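Office and Study Room Walk-Through: Floors, Power, Desks
Hollstead Building, Room 49
Completed in November, morning round, room in normal use

How to read this list: OK means no action. FIX means the item goes to the work list with a due date. WATCH means look at it again on the next round. Comments are kept to what was checked on the day.

FLOORS AND WALKWAYS

1. Floor surface clean and free of spills – OK
Comment: Glossy grey finish throughout. Shows every mark, so it gets mopped often. Wet floor sign is kept behind the door.

2. Walkway from door to desk clear – WATCH
Comment: Wide enough, but see item 5.

3. Closed shoes worn by anyone working in the room – OK
Comment: Sneakers are fine. No sandals or sock feet when gear is being moved.

4. Mats and rugs lying flat – N/A

POWER AND CABLES

5. Cables kept off the open floor – FIX
Comment: Thin white and grey cables run loose across the middle of the room to the power strips. Same finding as the last round. Route along the wall or put down a floor cover. The Tendel cover we have in stores is the right width but too short, so a longer one has been ordered.

6. Power strips on a shelf or fixed to furniture – FIX
Comment: One white strip is lying on the floor, and there's a second one further back near the small table. Both to be mounted. Brackets are in the Drititz parts bin, 4 per pack.

7. Power strips not plugged into each other – OK
Comment: Followed both cords back by hand. Each goes to its own outlet.

8. Adapters resting on a surface, not hanging by the cord – FIX
Comment: A small black adapter box hangs at knee height when the hand units are in use. It pulls on the plug. A belt clip or a longer lead would do.

9. Total load on the circuit within limit – OK
Comment: Added up from the labels, 1722 watts with everything on. Our own limit for this circuit is set lower than the breaker. Don't add a space heater in here.

10. Plugs and cords free of cuts, kinks and scorch marks – OK

DESKS AND STORAGE

11. Drawers closed when not in use – FIX
Comment: Drawer at the near corner of the white desk was pulled all the way out. Hip height for some people, and it sits right beside the walkway. Spoke to the room users on the spot.

12. Drawer stops working – WATCH
Comment: Stop holds, but a full drawer left open will strain it. Asked for heavy items to go in the cupboard.

13. Desk stable, legs sound – OK
Comment: Pushed from both ends. No rock.

14. Desktop clear of clutter – OK
Comment: White flowers in a small box near the far end. Fine where they are, well away from the outlets. Go easy on the water if they're real.

15. Cable hole in desktop used for desk cables – WATCH
Comment: There's a round one near the edge of the top. Use it for the Lumbantobing lamp when that comes back from repair.

WALLS AND GENERAL

16. Brick wall, loose mortar or chips – OK
Comment: Ran a hand along it at shoulder height. Nothing came away.

17. Tissues and wipes put in the bin after use – OK
Comment: Bin was emptied before the round.

18. Lighting adequate at desk and door – OK

19. Exit route marked and known to users – OK

WORK LIST

Items 5 and 6 go together and should be done in the same visit. Item 8 can wait for the part. Item 11 needs no parts – just close the drawer. Budget code for small electrical work is 3000. Leave this sheet in the folder by the door and initial each line once it's done.
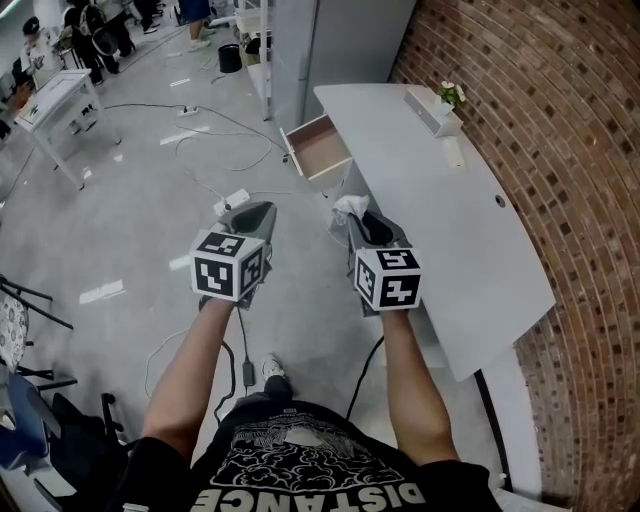
Room 49, items 5, 6, 8 and 11.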